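The old Flusham arcade, and why I keep walking through it

I've been going through the Flusham arcade on my way home for so long that I could probably do it with my eyes shut, so it was a proper jolt in October to find scaffolding over the side entrance and a big sign saying that all 25 units were "available for a new generation of retail". I stood there with my shopping like a lemon, reading it twice.

For those of you who don't live round here, the arcade was built as a covered market, then turned into small shops, and then slowly let go. A firm called Lovilex bought it last year and has brought in Chantharasri to find the tenants. I went to the open evening they held upstairs (tea, nice biscuits, far too many chairs) and came away more cheerful than I'd expected to be, though not completely won over.

The plan is to keep seven of the units at a lower rent for local traders, on leases short enough that you could try something out without signing your life away. I think that's lovely, and I said so. What I couldn't get a clear answer on was the service charge, and anyone who has ever rented a shop will tell you that's where it hurts! My friend Nazmiye Duman had the alterations shop by the stairs for years, and her rent hardly moved in all that time, but the charge for lighting and cleaning and "common parts" went up every spring until she gave in and took a room above the chemist's instead. She'd love to come back. She'd also like to see it in writing first, and I don't blame her one bit.

Wakana Shimada, who is handling the lettings, was very patient with all of us. She told us they'd had 139 enquiries so far, a good many from cafés, and that they don't want to end up with a building full of coffee and nothing else. Hooray to that. I like a coffee as much as anyone, but I also need somewhere to buy a zip, or a birthday card, or a bulb for the lamp in the hall.

The one name already signed is Flundari, the homeware people, who are taking the double unit on the corner where the shoe shop used to be. 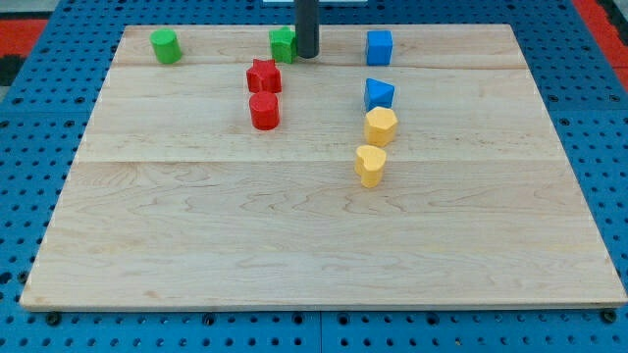

I'm hoping the 46 bus stop stays where it is while the works go on, as half the footfall comes straight off it, and I've written to the council to ask. If I hear anything back I'll put it up on the blog.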